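When Cayetano Figueroa started pricing a two-armed robot for his repair shop in Zolville, he did what most of us would do and looked at the arms first. The arms, bless them, were the easy part! What crept up on him was everything else — the spare grippers, the cables, the $561 he set aside for a pegboard and the hand tools to hang on it.
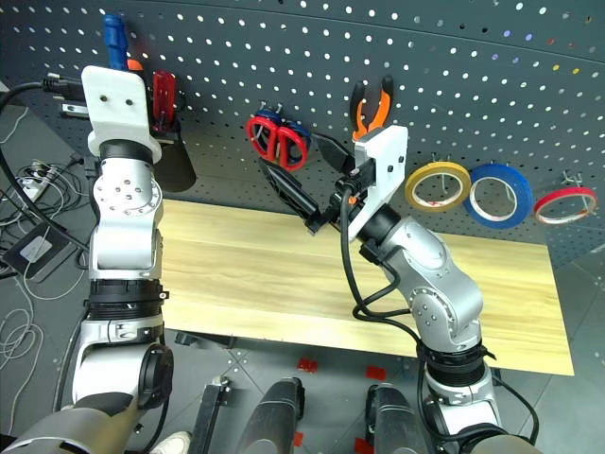
Scissors, pliers and three rolls of tape within reach of the right arm's gripper.

His first quote, from Essien, put the yearly service plan at $3,724. Trusta came back at $2,826, with a wait of eight weeks for parts, and he spent most of May going back and forth between the two (his wife can recite both figures by now). He went with Trusta in the end, and he tells other shop owners to ask about service before they ask about anything else.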